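Bench notebook, chores project
Friday, April 24, 2020
Entry by Nhung Tiêu. Latifa and Tâm please add in the margins, Grethe please stop correcting my commas.

Grethe Hafstein wants one page for the Desine people by May on the question "can the machine do a bathroom counter yet." I can do it in one word, but she has asked for a page, so I'm collecting material.

Where we stand. The long list of chores from January has 60 items on it. We struck everything involving water, then everything involving fabric, then everything Ayten Değirmenci described as "wet fabric, essentially," including the dog. What is left is a short list of picking things up and putting them down somewhere slightly better. Today's item from it was soap.

Soap sounds like a joke and I treated it as one until I tried to write down how I do it at home. I pick up the bar. I put it in the dish. If it lands crooked I poke it. That poke is the whole research program, as far as I can tell. A person has no name for it and doesn't remember doing it. The policy Tâm Phùng trained in March doesn't have it either, so when the bar sits on the rim it regards the job as finished and goes back to its rest pose looking pleased.

Plan was to demonstrate by hand with the grippers, with the poke included on purpose, and see if the next training run picks it up. White paper on the table, for contrast. Latifa El Khatib says the paper makes life too easy and that no bathroom looks like that. She's right, and I'm keeping the paper.

One thing to watch with a white background: the fingers throw long soft shadows into the gap, and the old segmentation model from Flemlow liked to call a shadow an object. It once spent a whole afternoon trying to tidy one away. Check the masks before believing any grasp score.

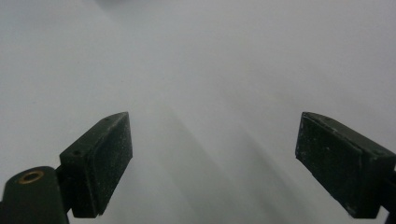
Notes on the fingers

Pads are speckled with pale dust. I don't know what it does to grip and would like to before blaming the software again. Tâm to wipe both pads with a lint-free cloth and log it, so we have a before and an after.

Scuffs along the upper edges of the fingers. Cosmetic, I think. Warevham will sell us a replacement set, with a wait of up to 17 days, and I'd prefer to be told now if anyone plans on dropping one.

Wide parallel pads are good for a bar of soap and bad for almost everything else on a bathroom counter. Ayten's list of things they can't manage: a razor lying flat, a hair tie, the cap of anything. I asked what they would do with a toothbrush and she said "roll it."

Notes on the task

I wrote the steps down properly for once, so that whoever demonstrates does the same thing I do.

Start with both grippers open, one on each side. Move the right one in first. Take the bar across its short side, low enough that the pads aren't just pinching the rounded top. Lift clear of the rim. Pause. Set it back and let go slowly. If it's crooked, close the gripper and poke with the finger tips, one poke, then back off. The left gripper's only duty is to keep the dish from wandering, and it should not develop ambitions.

Latifa asked why two hands for one bar of soap. At home I use one, but at home the dish is stuck to the tile by several years of neglect. A light plastic dish on paper slides if you breathe near it. Most of what we call dexterity in people may be this, knowing which thing is going to slide and getting a finger there first — I've put that sentence in the page for Desine and expect Grethe to take it out.

Cables: keep the right-hand one beside the forearm and off the far side of the paper. The marker plates have to face up or the tracking goes vague and we get trajectories that pass through the table. Tâm has a plot of one that would be a fine tattoo.
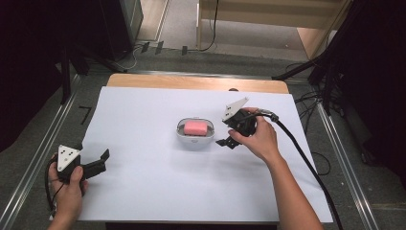
The other thing I want on the page is cost, because Desine will ask. To get a tolerable policy for one object in one dish we are budgeting 600 demonstrations. For that effort I could tidy my own bathroom until retirement. Tâm's answer is that the second object will be cheaper than the first, and the third cheaper again. He may be right. I have heard the same argument made about children.

Ayten's view, for the record, since she used to run the packing line at Kırmızıgül: a shop floor will take a slow machine if it's slow in the same way every day. A household won't. A household wants it done before the guests come up the stairs. On her line they'd have screwed the dish to the bench and been finished by lunch. I said that was cheating. She said that was engineering.

So, draft answer for Grethe. Soap into dish, on white paper, with good light and a person nearby: worth showing, with the person included in the price. Soap on a real counter, between a cup and somebody's earrings: no. Wet soap: please don't ask us in writing.

To do
Tâm: wipe pads, log it, rerun the mask check on the shadows.
Latifa: find 2 more dishes, different colors, at least one with some weight to it.
Me: cut the page down to a page.
Ayten: decide whether a poke is a separate action in the labels or part of the release. I say separate. Tâm says release. We are not speaking about it until Monday.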